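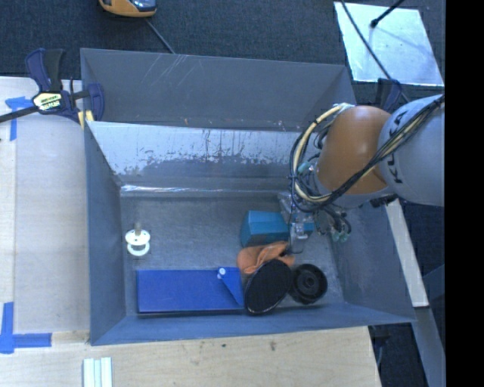

**todberg_tim_not:** Lowering the approach speed won't fix this, sorry. If the planner is handing you a grasp pose that puts a finger through the bin wall, you'll just hit the wall slower.

**pan_handler:** Ha, fair. For anyone who skipped my first post — picking mixed parts out of a sloped-wall bin with a KUKA arm, planner is Grimon, grasp scoring is the Etex plugin. Last night I left it running and pulled the log this morning. 2953 grasp candidates and 62 of the executed ones ended in a force stop. Nearly all of those were on parts near the sides. Flat blue blocks are the worst!

**gravelbox:** What are you using for the bin in the collision model? Straight box or the real slope?

**pan_handler:** Straight box. I know, I know. I figured a box the size of the top opening was close enough, and then I padded the floor a little.

**gravelbox:** Well there you go. A box that size thinks it has free room down low where the real walls lean in. Make a proper mesh, four angled panels and a floor, and rerun the same log against it before you touch anything else.

**todberg_tim_not:** Half agree. The mesh helps, but I'd bet the cables are in there too. Does your robot model include the hose and cable bundle around the gripper? Mine didn't for months, and the planner kept picking wrist angles that dragged the whole mess over the rim.

**pan_handler:** Nope, bare gripper. Would a fat capsule around the wrist do it?

**gravelbox:** Please don't, you'll lose every pick in the corners. Cap the wrist rotation and leave the shape alone.

**todberg_tim_not:** Capsule worked fine for me, but I had a bigger bin. Try both I guess.

**pan_handler:** OK, update! Did the mesh first (3 tries to get the normals facing the right way, ugh). Replayed 1000 of the old candidates in Grimon and it now throws out most of the ones that had force stopped. The leftovers are all black parts, so I'm starting to suspect the depth data there. Wrist cap is next, I'll post the config when it's less embarrassing.

**gravelbox:** Post the depth cloud too, raw, before the hole filling.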